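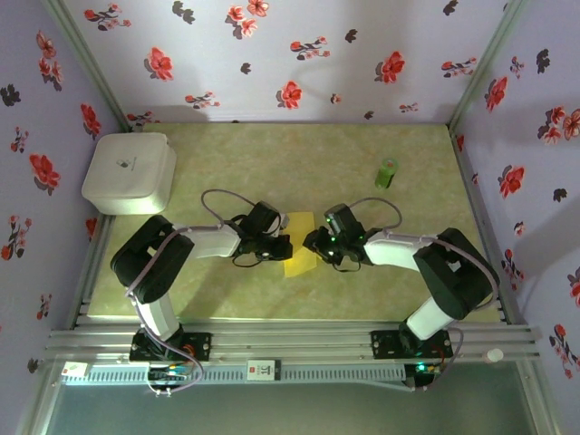

Lavender floral wallpaper in a three sided nook, seams and corners??

Posted by pegboardmarnie in Walls & Paper

Ok so quick one, in a hurry because the paste is already bought. I'm papering a little alcove over a work table. Three walls, back and two sides, open at the front. Paper is lavender with red flowers and dark gray ones all over, the table top is that pale greeny beige mottled stuff and it stays put, not ripping it out. It's from Pirniria, paste the wall type, nonwoven I think? Label got wet and I cant read half of it.

Things I need to know:

Where do I start. Back wall middle or a corner. The leftover strip is going to end up somewhere and I don't want it to be the first thing you see when you sit down.

Corners. There's an aluminum post in each back corner, where the back meets the sides. Do I go behind them, up to them, wrap over? They unscrew but it's a pain.

Also the red flowers. Big enough that a bad match will show. Do I really have to match them round a corner or does everybody fudge it there.

And last thing, is it too much? Sister says three walls of flowers in a space that small will make me dizzy. I already have the rolls so maybe don't answer that one, lol. Lots of paper stuff happens at this table, yellow sheets, folding, cutting, glue. So it will get splashed a bit.

Budget is basicly whats left, around 200.

Oğuzhan Duman

Did one of these in November, nearly the same layout, so going from memory.

Start on the back wall, center a drop on the middle. Hold the roll up first. If centering the drop leaves you a skinny sliver at both corners, put the seam in the center instead. Mark it with a level, pencil, light. Not pen. Pen comes through pale paper, ask me how I know.

Posts: take them off. Yes it's a pain. Papering up to metal looks fine for 2 weeks and then the edge lifts and you're poking at it with a glue stick. If yours really can't come off, run the paper tight to the post, crease with a plastic smoother, cut with a NEW blade. Snap the blade every couple of cuts. Nonwoven drags on a dull one and you get that furry white edge.

Don't wrap a full drop around an inside corner. Never square, never. Go past it by a little, maybe half an inch, smooth it in hard, then start a fresh piece on the side wall and overlap. Plumb line again for that first side piece. Everybody skips the second plumb line and then the flowers walk uphill.

Matching around the corner: get it close. You lose a bit in the overlap whatever you do. If your posts go back on over the top they hide the overlap and the mismatch, so another reason to take them off. Between drops on the flat wall, match it properly. Eye goes right to half a red flower.

Paste: on the wall, not on the paper, if it's really paste the wall. Test a scrap. Damp the back with a sponge, wait 20 minutes, measure it. If it grew it isn't nonwoven and you have to book and soak it. Do this before you cut anything.

Tabletop, cover it. Masking tape and an old sheet. Paste dries shiny on a matte top and you'll see it every time the light is low.

Edit: forgot, turn the power off if you're going behind any outlet plates. Obviously. But still.

sundaleporch

i would just use peel and stick. did my whole pantry in a afternoon with the Sundale one and it has stayed up. if you hate it you pull it off

oh wait you already bought the paper. well for next time

kettle_and_twine

Agree with most of Oğuzhan, two bits different.

Size the wall first if it's bare drywall or fresh paint. One coat of the Lavitz sizing, let it dry overnight. Without it the wall drinks the paste and you can't slide the drop to line up the pattern, and with a repeat like yours you want to slide it. Also comes off easier later without taking the drywall with it.

And for the splash thing. Don't varnish it!! Somebody always says varnish. Goes yellow, and lavender plus yellow is a sad gray brown. What I have is a strip of clear acrylic along the bottom, just above the table, 3 little screws. Wipes off. Flowers still show through. Kahraman sells it cut to size at the counter, mine was cheap enough that I forget what it was.

Buy the extra roll NOW, same batch number. Big repeats eat paper. If you run short on the last side wall and go back, the new roll can be a shade off and on lavender you'll notice. Pinker or bluer. Mine's bluer, left side, behind the lamp.

On too much: I like it. Keep the table plain and what sits on it plain. I've got a white box on mine and that's about it, everything else goes in a drawer. It's only three short walls and your back is to the rest of the room anyway. Your sister doesn't have to sit there.

Oh and flowers have an up. Check which way the stems go on yours before you cut the second drop. I hung one upside down and found it when the paste was dry.

pegboardmarnie

Thanks both, and the pantry person. Did the scrap test, didn't grow, so nonwoven it is. Posts are coming off tonight, found the right hex key in the end. Sizing is on the list, so is the extra roll. Will start with a seam in the middle, I'd get slivers otherwise.

Kettle do you caulk along the bottom of the acrylic or leave a gap?

kettle_and_twine

Gap. Tiny one. Water gets behind caulk and stays there.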